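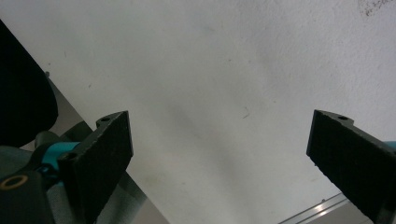

흰 면 오른쪽 위에 남은 회색 얼룩.

**페랭 주방 소식 | 2019년 5월 13일**

## 말린 병아리콩, 한 번에 삶아 두고 쓰기

3월 모임에서 병아리콩 이야기가 나온 뒤로 삶는 법을 묻는 메일이 꾸준히 왔습니다. 통조림은 써 봤는데 말린 콩은 번거로워 보인다는 분이 많았고, 삶아 봤더니 껍질만 벗겨지고 속은 딱딱했다는 분도 계셨습니다. 이번 호에는 주방에서 쓰는 방법을 그대로 적고, 삶은 콩으로 만드는 음식 세 가지를 붙입니다. 조리법은 시메나 사발라 씨가 정리했고, 토마토 조림은 아비셰크 셈왈 씨가 보내 준 것입니다.

### 콩 고르기

말린 병아리콩은 묵을수록 삶는 시간이 길어집니다. 봉지에 수확 연도가 적혀 있으면 확인하고, 없으면 유통기한이 많이 남은 것을 고릅니다. 알 크기가 고른 것이 좋습니다. 크고 작은 콩이 섞여 있으면 작은 것은 풀어지고 큰 것은 덜 익습니다. 집에 오래 둔 콩이 있다면 새로 산 콩과 섞지 말고 따로 삶으세요.

주방에서는 그레르눔에서 파는 4,000원짜리 봉지를 씁니다. 다른 상표를 쓰셔도 순서는 같습니다. 갈색이 도는 작은 품종은 껍질이 두꺼워서 아래에 적은 시간보다 오래 걸립니다.

### 불리기

콩 500g을 넓은 그릇에 쏟아 돌과 깨진 알을 골라낸 다음 두 번 헹굽니다. 찬물을 콩 높이의 세 배가 되도록 붓고 소금 한 큰술을 녹여 하룻밤 둡니다. 소금을 넣으면 콩이 안 무른다고 배운 분들이 있을 텐데, 우리 주방에서는 소금물에 불린 쪽이 껍질도 부드럽고 간도 잘 배었습니다.

더운 날에는 냉장고에 넣어 불립니다. 물에 거품이 끼고 시큼한 냄새가 나면 그 콩은 쓰지 않습니다.

하룻밤을 기다릴 수 없을 때는 콩을 물에 넣고 끓여 2분 뒤 불을 끄고, 뚜껑을 덮어 한 시간 둡니다. 급할 때는 쓸 만하지만 모양이 조금 흐트러지니 샐러드보다는 수프나 으깨는 음식에 쓰세요.

### 삶기

불린 물은 버리고 콩을 헹굽니다. 바닥이 두꺼운 냄비에 콩을 담고, 콩 위로 손가락 두 마디쯤 올라오게 새 물을 붓습니다. 넣는 것은 다음과 같습니다.

- 월계수잎 2장
- 껍질 벗긴 마늘 3쪽
- 반으로 자른 양파 1개
- 소금 2작은술
- 올리브유 1큰술

센 불에서 끓이다가 거품이 오르면 걷어 내고 약한 불로 줄입니다. 물 표면이 살짝 움직이는 정도면 됩니다. 뚜껑은 조금 열어 둡니다. 50분이 지나면 콩을 여러 알 꺼내 먹어 봅니다. 한 알만 먹어 보고 불을 끄면 덜 익은 콩이 섞이기 쉽습니다. 다섯 알이 모두 혀와 입천장 사이에서 으깨져야 다 익은 것입니다. 덜 익었으면 10분씩 더 끓이면서 다시 봅니다. 중간에 물이 줄면 뜨거운 물을 보탭니다.

토마토, 레몬즙, 식초는 콩이 다 무른 뒤에 넣습니다. 처음부터 넣으면 몇 시간을 끓여도 속이 단단한 채로 남습니다. 메일로 들어온 실패 사례 중에도 토마토를 처음부터 같이 넣은 경우가 있었습니다.

압력솥을 쓰면 추가 울리고 나서 12분 뒤에 불을 끄고 김이 저절로 빠지게 둡니다. 막시망스 베송 씨는 15분을 하는데, 후무스만 만드는 집이라 그렇다고 합니다.

### 식히고 나누기

다 익은 콩은 삶은 물에 담근 채로 식힙니다. 건져서 식히면 껍질이 마르면서 터집니다. 한 김 나가면 얕은 그릇에 나눠 냉장고에 넣습니다. 냉장으로는 사흘, 냉동으로는 석 달 안에 먹습니다.

냉동할 때는 한 번에 쓸 만큼씩 담고 콩이 잠길 정도로 삶은 물을 붓습니다. 물이 얼면서 부피가 늘어나니 통을 가득 채우지 마세요. 샐러드에 쓸 콩은 물기를 뺀 뒤 쟁반에 펼쳐 얼리고, 언 다음에 봉지로 옮기면 서로 붙지 않습니다.

남은 삶은 물도 버리지 않습니다. 걸쭉하고 간이 되어 있어 수프나 밥물로 씁니다. 밥에 쓸 때는 물과 반씩 섞습니다.

### 첫 번째, 아비셰크 씨의 토마토 조림 (4인분)

- 삶은 병아리콩 3컵, 삶은 물 1컵
- 양파 1개, 마늘 4쪽, 생강 엄지손톱만큼
- 잘 익은 토마토 4개 또는 토마토 통조림 1개
- 커민씨 1작은술, 고수가루 2작은술, 강황가루 1/2작은술
- 고춧가루 1작은술, 식용유 3큰술, 소금

기름을 달궈 커민씨를 넣고 색이 짙어지면 곧바로 잘게 썬 양파를 넣습니다. 양파는 가장자리가 갈색이 될 때까지 볶습니다. 15분은 걸립니다. 다진 마늘과 생강을 넣어 1분 볶고, 가루 양념을 넣어 30초 더 볶은 다음 토마토를 넣습니다. 기름이 가장자리로 배어 나오면 콩과 삶은 물을 넣고 20분 끓입니다. 콩 한 국자를 냄비 벽에 대고 으깨면 국물에 농도가 생깁니다. 소금은 마지막에 맞춥니다. 밥이나 납작한 빵과 먹습니다.

아비셰크 씨는 시판 혼합 향신료를 쓰지 않지만, 집에 있으면 고수가루 대신 같은 양을 넣어도 됩니다.

### 두 번째, 시금치와 콩 수프 (4인분)

- 삶은 병아리콩 2컵, 삶은 물과 맹물 합쳐 5컵
- 대파 흰 부분 2대, 당근 1개, 감자 1개
- 시금치 한 줌, 올리브유 2큰술
- 레몬 반 개, 후추, 소금

대파와 당근을 올리브유에 천천히 볶다가 깍둑썬 감자와 물을 넣습니다. 감자가 익으면 콩을 넣고 10분 더 끓입니다. 3분의 1만 덜어 갈아서 다시 붓고, 시금치를 넣어 숨이 죽으면 불을 끕니다. 레몬즙은 그릇에 담은 뒤에 짭니다. 묵은 빵을 구워 그릇 바닥에 깔면 한 끼가 됩니다.

### 세 번째, 오이와 콩 샐러드 (2인분)

- 물기를 뺀 삶은 병아리콩 1컵 반
- 오이 1개, 적양파 1/4개, 방울토마토 10개
- 올리브유 2큰술, 식초 1큰술, 소금, 후추
- 파슬리나 깻잎 조금

적양파는 얇게 썰어 찬물에 10분 담갔다 건집니다. 오이는 씨를 긁어내고 콩 크기로 썹니다. 콩을 먼저 식초와 소금에 버무려 10분 두었다가 나머지를 섞습니다. 도시락으로 싸려면 토마토는 따로 담으세요. 깻잎을 넣을 때는 식초를 조금 줄이는 편이 낫습니다.

### 받은 질문

**베이킹소다를 넣어도 됩니까.** 후무스용이라면 삶는 물에 1/2작은술을 넣어도 됩니다. 껍질까지 풀어져 곱게 갈립니다. 샐러드용에는 넣지 않습니다. 많이 넣으면 비누 맛이 납니다.

**껍질을 다 벗겨야 합니까.** 주방에서는 벗기지 않습니다. 외제니 말레 씨는 후무스를 만들 때 벗깁니다. 찬물에 담가 손으로 비비면 껍질이 떠오르고, 그것을 체로 건지면 됩니다.

**전기밥솥으로 됩니까.** 찜 기능이 있는 밥솥이면 됩니다. 기종마다 시간이 달라서 숫자를 적기는 어렵습니다. 처음에는 적은 양으로 해 보시기 바랍니다.

**흰강낭콩도 같은 방법입니까.** 불리는 방법은 같고 삶는 시간이 짧습니다. 30분부터 먹어 보세요. 붉은강낭콩은 약한 불로 줄이기 전에 반드시 10분 이상 팔팔 끓여야 합니다.

### 다음 모임

다음 모임에서는 렌틸콩을 다룹니다. 진행은 티보 마르샬 씨가 맡습니다. 자리는 일곱 개이고 재료비는 1인당 1,000원입니다. 앞치마와 남은 음식을 담아 갈 통을 가져오세요. 콩이나 견과류 알레르기가 있는 분은 신청할 때 적어 주시기 바랍니다.

조리법을 보내실 분은 분량을 컵이나 그램 중 하나로 통일해 주세요. 손으로 쓴 것도 받습니다. 다음 호 원고는 렌틸콩과 보리 쪽이 아직 비어 있습니다.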